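Ticket: right gripper width drifts during hand teaching
Reading time: 2 min
Print | E-mail

Opened by Ilze Laur, 9:20 in the morning. Project Clirkley, hand-held grippers, station 2.

The width value of the right gripper does not come back to zero after closing. After 17 demonstrations the error is 2 mm. The left gripper is fine.

Tried so far: new cable, restart of the recorder, calibration repeated — no change. Swapping the two marker cubes moved the error to the left side, so I suspect the cube and not the jaw.

Hand-held grippers at work:
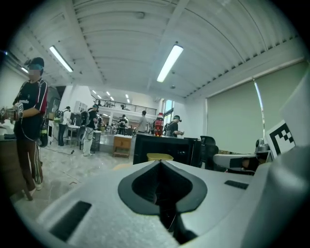
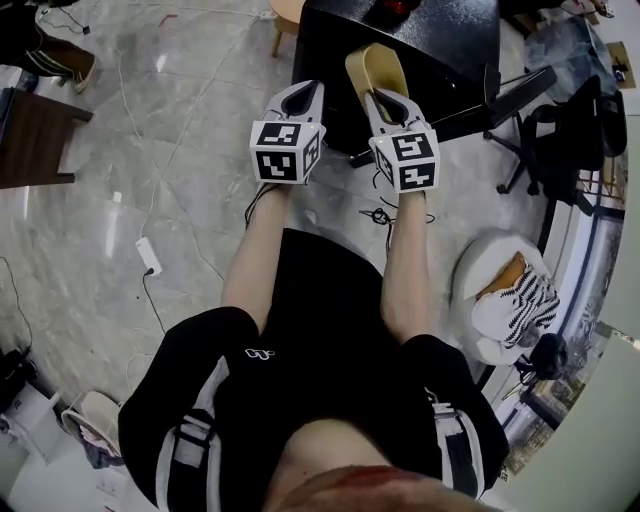
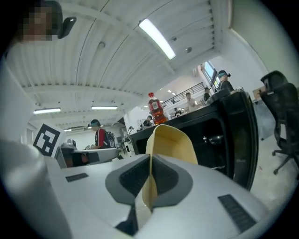
Next step is to print the markers again on matte paper and measure their edges. Until this is done, please do not use the right-hand widths for training.

Comments

Botond Balogh: We had the same on Braltero. One marker was glued a little crooked.

Chae-won Seol: Which recorder version do you have?

Ilze Laur: The June one. I will check the glue also.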